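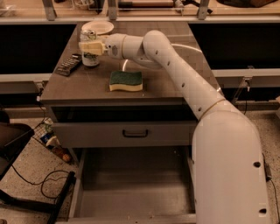
Gray cabinet, lower drawer open. Can, remote, sponge and paper plate still on top.

Break room walk-through, Osagie building, June
Checked by me, Korkor Yakubu

Lower drawer - empty, OK. Please close it when you're done, I've banged my shin on it 2 times now!
Upper drawer - handle looks fine, OK.
Tabletop - scuffed, but I can live with that.
Drinks - keep them away from the remote (last spill was mine, sorry Lamisi).
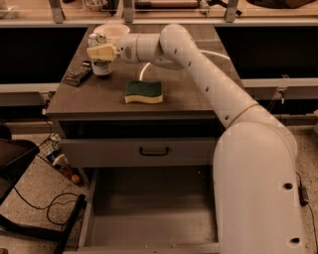

Glass - anything in a jar goes back on the shelf before you lock up. Sponge goes by the sink.
Next look: Lamisi Addo, 2 pm.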